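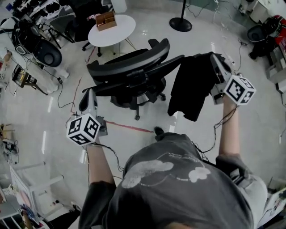 About us

Hello and welcome! If you've found your way to this page you're probably thinking about buying a young horse, or you've already bought one from us and want to know who you've got yourself mixed up with. Either way, put the kettle on, because I've never been good at keeping this short.

Fedoruk Sport Horses is a small breeding and starting farm in Alberta, on a quarter section my grandparents bought for wheat. There's still some wheat. Mostly there's grass now, and on the grass there are mares, and every spring the mares make sure I don't sleep until June.

I didn't grow up showing. I grew up riding whatever the neighbours were done with, usually in a saddle that fit neither of us, and I was well into my twenties before I sat on a horse that had been bred to jump. That was Vesa. She was a plain bay mare, a bit long in the back, with a hind end like a coiled spring and an opinion on every puddle in the county. I bought her with the money I'd put aside for a truck. I drove the old truck for another six winters and I'd do the same again tomorrow.

Vesa is the start of everything here. She competed until she was fourteen, she had five foals for us, and more than half of the mares in our field today go back to her. You can spot them from the gate because they all stand with one hind foot tipped and their ears going in different directions. She's buried up on the rise behind the hay shed, where she used to go when she wanted to be left alone.

How we got a stallion (we weren't supposed to)

For years I told everyone we'd never keep a stallion. Too much fencing, too much fuss, and frozen semen comes in a nice tidy tank. Then Vesa's third foal arrived, a colt, and he walked like a cat and had the manners of a good farm dog. I kept putting off the gelding appointment. The vet kept asking. By the time he was three he'd passed his inspection and that was that — we had a stallion, and a very large bill for fencing.

That's Haris, and he's the horse most people have heard of if they've heard of us at all. He stands 16.2, he's dark brown with one white sock, and he's jumped clear at 1.40 m with an amateur rider who also has a full-time job. To date he has 107 registered foals on the ground, here and across the border, and what people tell me over and over is how easy they are to have around the barn. They load. They stand for the farrier. A few of them open gates, and I'm sorry about that.

Zurent is the younger one, a Haris son out of a mare we leased for a single season and then had to give back (I cried in the trailer). He's a different type altogether, lighter, quicker off the ground, a bit more horse to ride. He covered his first mares last year and we'll have his first foals to show you this spring. I'm trying very hard not to make promises about them.

What we do all day

We breed a small crop each year, and in between we start young horses, our own and other people's. Ours live out in a herd from weaning until the fall they turn three. They've got hills, a creek, shelter from the wind and an old gelding who teaches them to be polite. They're handled, their feet get done and they learn to tie and load, but otherwise we let them be horses for as long as we can.

Then they come in for their first proper stint of work. We long-line them, back them, hack them down the road allowance past the neighbour's cattle, and pop them over a few little fences in the arena. After that they go back out for the winter to grow and think about it. I've had buyers ask me to hurry that part up. The answer is no, but I'll say it nicely and give you a coffee.

Outside horses come to us in blocks of 95 days. It's an odd number, I know. It used to be 90, and I found I was always keeping them the extra few days anyway to get one more outing in, so I changed the paperwork to match.

Selling, and the auction

Until a few years ago every horse left here by word of mouth. Then we tried an online sale, mostly because one February was so cold that not a single person would drive out to see anything. I set it up at the kitchen table with terrible internet and six young horses, sure we'd sell one of them to my cousin. All six sold! The mare that topped it went to a family on the coast who had never set foot in Alberta, and they send me videos from nearly every show.

We've run it every year since. Last time we had 154 registered bidders, and for a farm with one wash stall that still makes me laugh. Every horse in the sale is vetted with full X-rays, which you can have sent to your own vet, and the riding videos are not edited. If a horse spooks at a flower box, you get to watch it spook at a flower box. Bidding opens at $1,000 for embryos and weanlings, and there are no hidden reserves on anything.

If you'd sooner come and look in person, please do. I like it better too. You can ride the ones that are going under saddle, walk through the herd with me and take as long as you want. Bring rubber boots from March to May, and don't wear a jacket you're fond of, as the yearlings chew zippers.

After you've bought one

I want to hear how they're doing. Good news, bad news, blurry photos from the warm-up ring, all of it. If things aren't going well, call me before you call anybody else, and we'll talk it through or I'll get on the horse myself if you're close enough. If your life changes and you can't keep one of ours, tell me first. We've brought several home over the years, and there's always a corner of the pasture.

Getting in touch

The phone is best, and evenings after eight are best of all, when chores are done and I'm sitting down. Emails get answered on Mondays, more or less, with some slippage during foaling and haying. If you're leaving a voice mail, please say your number slowly — the signal in the barn is awful and I've lost a few nice people that way.

The gate's the green one with the dent in it. Close it behind you, please, especially if there's a dark brown nose anywhere near the latch.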